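Home | Guides | Furniture | Bedroom | Contact

Section 6: Setting Up the Dridcombe Dressing Table

The Murín leaflet that comes in the carton says one person can do this before lunch. I doubt it. Get a second pair of hands for steps 3 and 4.

1. Pick the wall first. The leaflet says any wall will do. A table with an oval mirror shows you whatever is behind you, so check for windows and ceiling lights that will glare back.

2. Set the table down and press on each corner. If it rocks, fix the feet now. Adding weight on top will not "settle" it, whatever the leaflet claims.

3. Lift the raised drawer unit onto the back of the tabletop. Keep your fingers out from under it.

CAUTION: Take the drawers out before lifting. Tape leaves marks on white paint, and I have yet to meet the "low-tack" kind that doesn't.

4. Stand the mirror behind the drawer unit and hold it upright while your helper starts the screws. Hold the plain part of the frame. The carved roses and scrollwork look sturdy, but I wouldn't trust them with the weight.

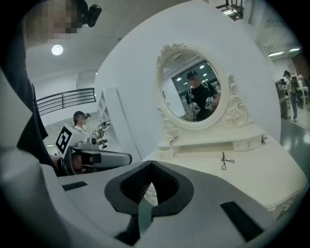 5. Tighten the screws a little at a time, switching sides. Stop when they are snug. The leaflet's advice to "tighten fully" is a good way to split a frame.

6. Wait 8 hours, then check the screws again.

NOTE: A curved wall leaves a gap behind a straight-backed table. Clulberg sells a filler strip for this. Save your money and leave the gap.

NOTE: Dust the carving with a soft, dry brush. Clustar polish is recommended on page 34, and I can't see what it does that a brush doesn't.

Revised in April by Angus Cartwright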